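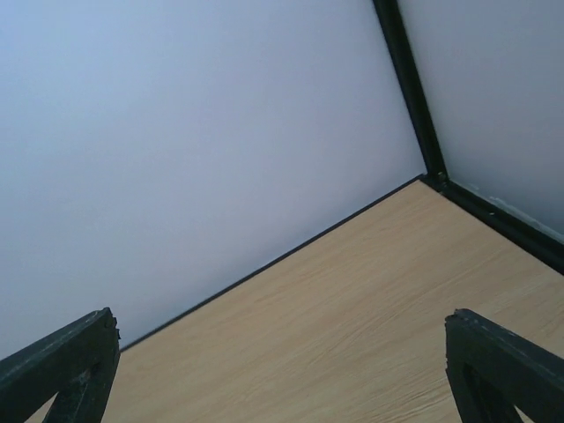
3.2 Collecting the demonstrations

All examples for the card-handling tasks were recorded on the two-arm cell at Gerkdale in May. Tamara Radu and Relu Mihăilă drove the arms, and each of them practiced for 14 sessions before any recording was kept. Every run stores the views from the two wrist cameras and one fixed camera, along with the joint angles and the opening of each gripper.

We picked small items that bend, fold or slide, such as card holders and packets. A soft holder changes shape when the fingers close on it, and the same grasp point can give a firm hold in one run and a poor one in the next. Operators were told to work at their own pace and to regrasp whenever they wanted. We did not trim pauses. 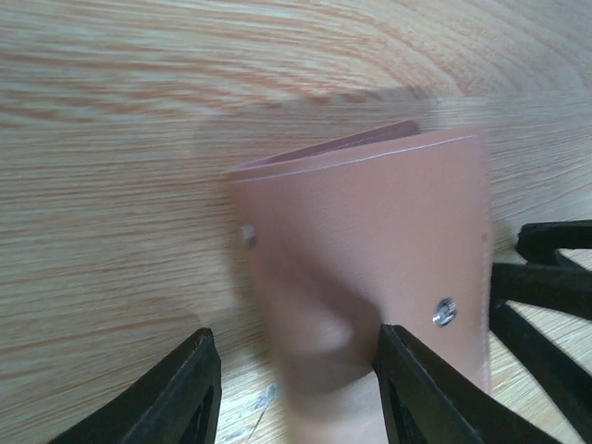

Were failed grasps removed from the training set?

A run was dropped only if the task was left unfinished. Runs with a missed grasp followed by a second try were kept, and Dorin Ciobanu tagged the time of each miss by hand.

We recorded 2,000 runs and kept 1,794. Of these, 600 use both arms at once, with one gripper working near the other over the organizer case. These took the longest to learn to drive. The start position of the case and the holder was changed between runs by hand, with no fixed grid. Ecaterina Sârbu checked the kept runs a second time and corrected the task labels where the two operators had used different words for the same step.

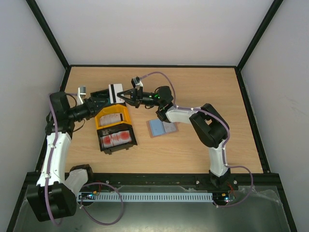
Figure 3. Fixed-camera view of a two-arm run, with both grippers at a small white item above the open organizer case.

The labels follow the Zustano format with one added field for the active arm. Training and test runs were split by session, so that no session appears in both.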